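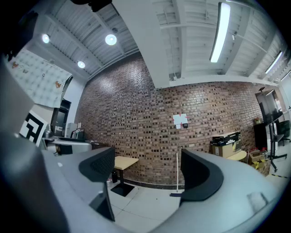 Page 14

Unit 5. Hand-held grippers as a purchased product: the Tagle kit

5.1 What is on offer
The Tagle kit from Rullton is a hand-held gripper with two black fingers and a camera on the tool. It is sold with printed marker boards, a pair of gloves and a license for the Mambridge pose software. The list price is 2000 for the tool and 600 for each further year of software. Prices in this handout are those quoted to the department in February.

5.2 Points to check before ordering
Finger pads. The pads wear at the tip first. Ask for the part number of the spare and the lead time.
Field of view. Both fingers should stay visible over the full stroke. A tool that hides one finger at full close will lose grasp width in the log.
Boards. A dot-grid calibration board mounted high on one side of the room and a square-pattern marker board below it serve different steps. The first is for lens calibration, the second for the room origin. Do not move the second between sessions.
Light. Tube lights reflect on glossy tile. Set exposure by hand and record the value.

5.3 Glove tracking
Each glove carries a square marker tag. Pose is solved per tag, so a tag turned away from the head camera gives no hand pose until it comes back into view. Koutsoukos and Ojeda logged 149 trials with the kit and kept 126. The rejected trials all had a tag out of view at the moment of contact.

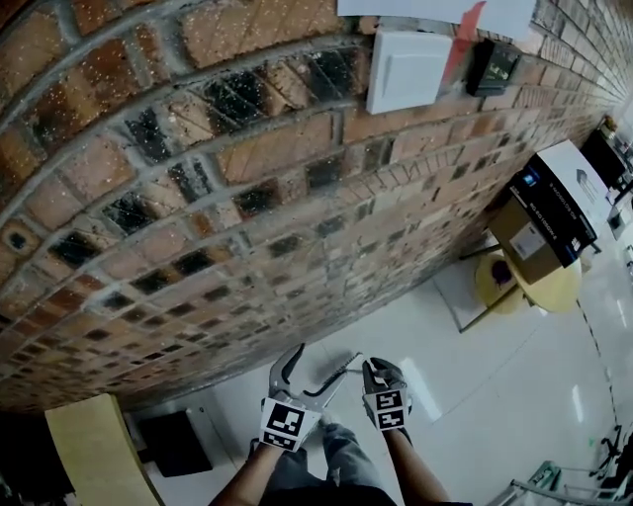 Fig. 5.2. Tagged gloves in use, gripper in the left hand, thin rod in the right.

5.4 Service terms
Repair is return-to-base at Zaneldale. Shipping is paid by the buyer both ways. No loan unit is included.

Exercise for Saturday: compute the rejection rate from 5.3 and state whether a third tag per glove would be worth its cost. Hand in to Soo-ah Chae.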